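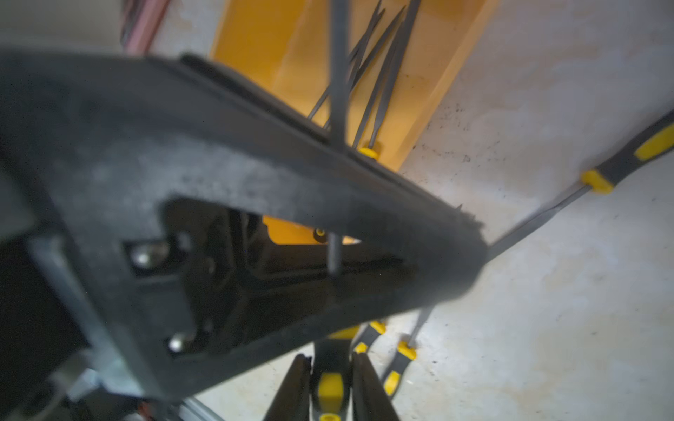 Bimla Saxena wants the spare fingers bought before anything else, and she told the whole planning meeting so before I'd even got my coat off. Her argument is that we wear through fingers far faster than we ever admit on paper, and that a second arm sitting idle for want of a part is just an expensive coat stand. I've come round to her side, mostly, though it took me the best part of an afternoon.

So, the news, for everyone who keeps stopping me in the corridor: we have a budget for the second arm! It isn't the budget we asked for (is it ever?) but it's real, it's been signed off, and the order has to be in by the end of July or the money goes back in the pot. The arm itself will come through Trosport, same as the first one, on a lease with 30 monthly payments. We did look at buying outright. Sushil Goel ran the numbers both ways and there was hardly anything in it, but the lease has servicing rolled in and I'd rather pay for that than have Sushil up a ladder with a torque wrench again.

What we haven't settled is the stuff that goes on the end of it. The Khan trials we've been running are all everyday handling, so one minute it's needle files, with their thin little shafts and fat handles, and the next it's crockery and food. We'd love one gripper that does the lot. Nurer quoted us for a wide-opening one which looks lovely, and a narrow one which looks even lovelier, and of course the two together come to more than the lease on the arm for a good few months. Skamasex came in cheaper but with a lead time of 142 days, and I nearly fell off my chair when I read it. That would take us well past Christmas.
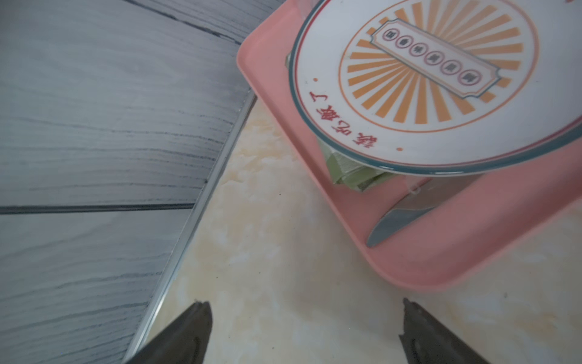 Akash Rawat

Back to the fingers, then, which is where most of the arguing has been. The plan as it stands is to keep the grippers we've got, fit the new arm with a matching one, and put what's left into spares and cameras. Six sets of fingers to begin with, all the same pattern, so that they'll go on either arm. I wanted a mix of shapes. I still do, a bit! A file lying on a hard surface and the rim of a plate are very different things to get hold of, and I don't think one tip is ever going to be brilliant at both. But every new shape means setting things up again from scratch, and we lost more than 90 hours to that last year, going by the log. I had to go and lie down after adding it up.

The wrist cameras are the easy bit. We'll have the same small ones, one per gripper plus a spare, and they're cheap enough to come out of the ordinary running budget. Cables too. If you have ever tried to borrow a cable from me you'll know why there is now a separate line for cables.

The props are getting their own line as well, which I'm very pleased about. Up to now we've been bringing in plates and trays and tool sets from wherever we could find them, and then they wander off home again in the middle of a trial. Madhu Maurya has asked for two of everything, labelled, in a locked cupboard. I've put it in. It's a tiny amount next to the arm and it would save so much faffing.

Things still up in the air, if you want to have a say:

Where the second arm goes. The corner by the sink has the power but the door opens into it, and moving the door isn't in anybody's budget.

Whether we pay Nurer for the training day or do it ourselves. I lean towards paying, as none of us have set up two arms side by side before and I'd like to be shown once, properly, by a person who has.

What happens to the old controller. Trosport will take it in part exchange but the offer was a bit insulting, so I've gone back to them and asked for a better one. I'll update this when I hear.

Do send me anything you think I've missed, and please do it before the order goes in. Last time I had three emails about mounting plates the morning after, all of them right. The draft sheet is in the shared folder and you can type straight into it, just don't touch the totals column, it breaks if you look at it funny.

Filed under: Kit & Spending, Robots
6 comments

Zübeyde Kaplan
Can we please get the mounting plates on the list this time? Also a vote from me for the sink corner, the door can be wedged.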